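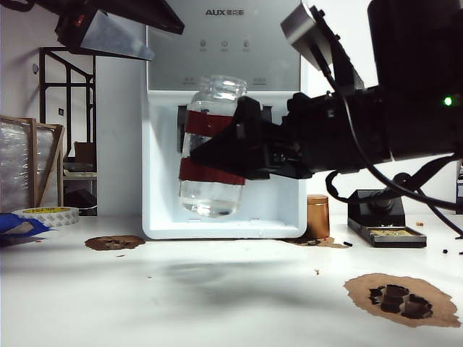 Fig. 1. Glass jar with two bands of dark red tape, at the water dispenser.

Handout 4: Filling and marking jars

Okay, last time we ran out of minutes before I got to jars, so let's do them properly! I like a plain glass jar with a threaded mouth for practice (old jam jars are perfect, soak the labels off first). Tape goes on while the glass is dry. I use two bands, one just under the shoulder and one lower down — press the ends flat with your thumbnail or they'll peel by the second wash.

For the exercise you add 63 ml, read the level with your eye even with the water, write it down, then top up to 100 ml and read again. Put the jar on the table for the reading, please. Sanne Boersma's group read theirs in midair last July and got 79 for the first fill, which we still talk about.

Keep lids off until you've finished both readings. Wipe the dispenser rim when you leave. Worksheets go in Hendrik's tray, and page 13 of the reader has the blank table you need.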